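カテゴリー：ロボット／買ってよかったもの　タグ：ロボットアーム、ピッキング、Tornasine

Tornasineのピッキング評価キット、ついに触ってきました！

前にも少し書きましたが、Funalbyが出しているTornasineというキットが3月からずっと気になっていて、貸し出しの順番がようやく回ってきたのです。借りられたのは72時間。短いようで、寝なければけっこう長い（寝ましたけど）。

Tornasineは、ざっくり言うとアームに「ごちゃごちゃの中からつかむ」仕事をさせるためのソフトと治具のセットです。アーム本体は付いてきません。手持ちのアームにつないで、上から見るカメラの位置を合わせて、あとは付属のDurraniという設定ツールで動かしていきます。対応機種の一覧に自分の使いたいアームがあるかどうか、そこは最初に確認したほうがいいです。私は一覧の下のほうの注釈を読み飛ばして、半日ほど無駄にしました。

つなぐところまでは、かなり楽でした。Durraniの画面は素っ気なくて、最初は「これだけ？」と拍子抜けしたのですが、触っているうちにこの素っ気なさが好きになってきます。つかむ候補が点で重なって表示されて、気に入らない候補は指で消せる。消すとすぐ次の候補が出てくる。この反応の速さがとにかく気持ちよくて、用もないのに何度も消して遊んでしまいました。

で、何をつかませるか。説明書のおすすめは同じ形のブロックを並べるところからなのですが、そんなのつまらないじゃないですか。いきなりおもちゃの山でいきました！　ぬいぐるみ、トゲトゲのボール、たたんだタオル。硬いのと柔らかいのが一緒くたで、重なっていて、色も派手。意地悪な組み合わせほど、キットの性格がよく見えると思っています。

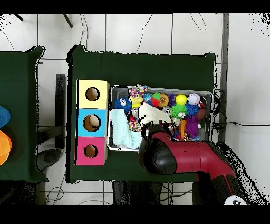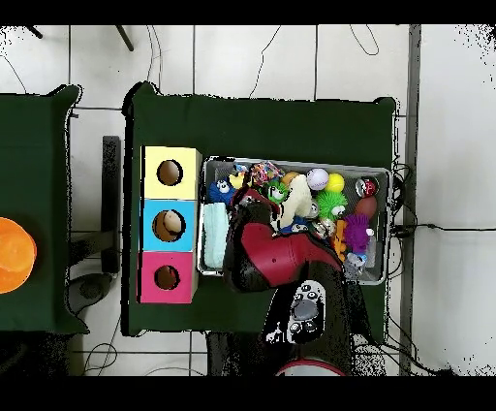
トゲトゲのボールとぬいぐるみの山に挑むアーム。左には穴のあいた三色の箱。

やってみて面白かったのは、得意と苦手が予想と逆だったこと。トゲトゲのボールは絶対に滑ると思っていたのに、トゲが指に引っかかってくれるようで、するっと持ち上がるんです。反対に手こずったのがつるんとした丸いもの。ちょっと押すと隣へ逃げて、逃げた先でまた別のものに寄りかかって、候補の点がいっせいに描き直される。見ているこっちは「そっちじゃない、右、右！」と声が出ます。

50回続けて試す、というモードがあって、これを二日目の夜に回しました。取りこぼしは6回。初期設定からほとんどいじっていない状態でこれなら、私は大満足です。しかも失敗した回だけ抜き出して再生できるので、どの角度で指を入れてだめだったのかがすぐ分かる。この再生機能だけでも借りた甲斐がありました。地味な機能なのに、製品ページではほとんど触れられていないのがもったいない。

タオルは別格の難しさでした。端をつまめば持ち上がるのですが、どこが端なのかをDurraniがなかなか決めてくれません。折り目を端だと思い込んで、真ん中をごっそりつかみにいくこともありました。布ものが主役の現場に入れるつもりなら、買う前に必ず自分の布で試してください。

気になったところも書いておきます。

まず、説明書の日本語。意味は取れるのですが、「把持」と「保持」がページによって入れ替わっていて、設定項目の名前とも合っていません。英語版を横に開いておくと安心です。

次に、力の設定の刻みが粗い。弱めの段階を一つ上げただけで、ぬいぐるみの顔がぎゅっとつぶれるくらい変わります。間をもう少し細かくしてほしい。問い合わせたら、次の更新で検討中とのことでした。

それから、ケーブル。これはキットというより私の性格の問題かもしれませんが、機材が増えれば床の線も増えます。長めの結束バンドを用意しておくと幸せになれます。

貸し出しの窓口はFodeckという代理店で、申し込みはウェブから。返却用の箱も一緒に届くので、梱包材を捨てないように気をつける必要もありませんでした。返送のときは付属の治具が2個そろっているかだけ確認を、と紙が入っています。私は1個をアームの土台の裏に置き忘れていて、集荷の直前に冷や汗をかきました。

買うかどうかは、まだ迷っています。個人で持つにはやっぱり勇気のいる値段で、でも返してからずっと、あの候補の点をぽちぽち消す感触が恋しい。もう一度借りるという手もあるので、次は細長いものばかり集めて試すつもりです。菜箸とか、歯ブラシとか。こんなものをつかませてほしいというリクエストがあれば、コメント欄にどうぞ！

2018年5月9日

お問い合わせ ｜ 無断転載はご遠慮ください ｜ ページの先頭へ戻る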